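Do We Really Swallow Spiders in Our Sleep?
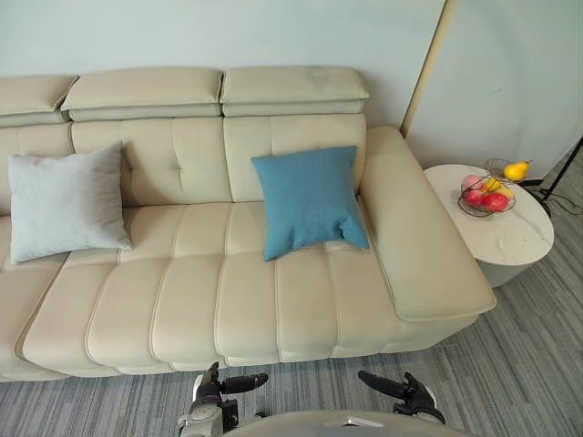

How many spiders does a person swallow while asleep each year?
For nearly everyone, the number is zero.

You may have heard a bigger number. Lots of kids have. Somebody's cousin says it on the bus, and by lunch the whole class believes it. But who counted? To find out, a scientist would have to watch a great many people sleep, all night, for months, and catch every spider going in. If you hear a number like that, ask where it came from. "Everybody knows" is a poor answer.

Let's think about it from the spider's side. A house spider wants a quiet spot where small insects come by. Your mouth is warm, damp and windy. When you breathe, air rushes in and out. When you snore, things shake. Spiders are very good at feeling shaking, and to many of them it can mean that something large is close. Why would one walk toward that?

Then there is you. People roll over at night, and they twitch and scratch. Plenty of them sleep with their mouths closed. Even a sleeper with a wide-open mouth might wake up if eight legs came over the lip.

Could it ever happen? Maybe, to someone, once. It is very hard to prove that a thing has never happened anywhere. That doesn't make it a yearly habit for the rest of us.

Junaid Warraich, age ten, wrote to us in February to say his uncle once woke up with a spider on his cheek. We believe him. A cheek is still a long way from a stomach, though, and one uncle can't tell us about everybody else.

Misaki Iwasaki asked a harder one: what if you did swallow a spider? Your stomach would treat it like any other bit of food. It would not build a web down there, whatever your brother says. It couldn't breathe, for a start.

Try this at home. Ask 14 people how many spiders we swallow in a year and write down what they say. Then ask each one how they know. Keep both lists, and see which one has more blanks in it.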